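Music and Protest, Week 10
Topical songs and how long they last
Handout prepared by Guadalupe Pacheco

Reading for this week: Villaseñor, chapter 4, and the lyric packet. Bring both. The packet has the Khumalo recordings listed at the back, with running times.

A topical song is written about a particular event: a strike, an election, a court ruling. Broadside ballads worked this way. They were printed cheaply, sold in the street and sung to tunes the buyer already knew, so no music had to be printed with the words. Most were out of use within a season.

Some topical songs keep being sung. Jacinto Villaseñor sorts them into two groups. The first names its people and places, and later singers swap in new ones. The second leaves the names out and relies on a general complaint or a general hope. He calls these "open" songs. Our main case for the first group is "The Skerport Gates," written by Tiburcio Tapia during the cannery lockout. Tapia's version has 34 lines. The version sung in Brerkthorpe keeps the chorus and replaces all but 10 of them.
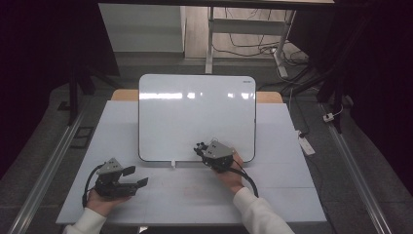 Why would a singer keep an old chorus and write new verses?
The audience can join in on the part it knows, and the verses are left free to carry the news. It also ties the new dispute to the old one without having to say so.

Recording changes the picture. A printed ballad could be altered by anyone who bought it, but a record fixes one set of words and one voice. The Hekier pressing of Tapia's song sold only 400 copies, and it is still the text most people quote. Vsevolod Polishchuk argues that this made the song harder to adapt - compare his view with the Brerkthorpe verses before class.

Terms to know: broadside, contrafactum (new words set to an existing tune), refrain, zipper song (one word or phrase is changed in each verse).

Written response, one page: pick one song from the packet and say which of Villaseñor's groups it belongs to. Quote at least two lines. Hand it in at the start of the first April meeting. Isauro Chávez will lead the discussion that day and will play both versions of "The Skerport Gates."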